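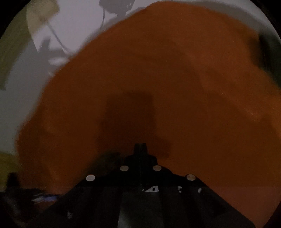 Reading time: 2 min

4. Recording close-contact demonstrations with the hand-held gripper

Use this section when the object is large enough to fill most of the wrist camera's view at the moment of contact. For small objects, follow Section 3. The steps assume that the Duvow gripper is assembled and that Sorkix is installed on the recording computer.

4.1 Before you record

1. Check the four round fasteners on the sloping faces of the gripper body. Tighten any that turn by hand.
2. Wipe the lens with a dry cloth.
3. Open Sorkix and start a new session. Enter your name and the object name. Use the same object name for every take.
4. Set the recording length to 420 frames.
5. Hold the gripper still in front of a plain wall until the tracking light stays green.

Note: Tracking depends on the background. Once the object covers the middle of the view, only the strip along the top and sides is left to track from. Leave some fixed equipment or furniture standing behind the object.

4.2 Recording a take

1. Start with the whole object in view. Press the record button once.
2. Bring the gripper toward the object in one steady motion. Keep the raised tab at the tip pointed at the spot you intend to touch.
3. Slow down for the last part of the approach. The surface will go soft in the preview at this distance. Do not back away to sharpen it.
4. Hold at contact for 2 seconds.
5. Pull back along the same line and press the record button again.

Caution: Keep your free hand off the object during the take. If the object slides, stop and delete the take.

Caution: Do not press the tip into foam or fabric hard enough to bend the tab. A bent tab changes the tip offset, and every take after that has to be discarded.

4.3 Checking blur and exposure

Dim light gives longer exposures, and curved outlines smear first. Play the take back at quarter speed and look at the fastener heads. They move with the camera and should stay crisp and round throughout. If they are smeared too, clean the lens and check the camera mount. If only the object is smeared, the take can be kept.

Black corners are normal with this lens. Do not crop them. The Varghese training script applies its own mask.

4.4 How many takes to record

Record at least 22 takes per object. Dinesh Thevar trained the contact policy in the Drisemano study on 2288 takes, and blurred approaches were left in. When he removed them, the policy tended to stop short of the surface. For this reason Sorkix does not reject blurred frames by default. Leave the setting "Drop low-sharpness frames" off unless you are recording for Section 3.

After the last take, choose Session > Close and wait for the upload bar to clear before you unplug the gripper.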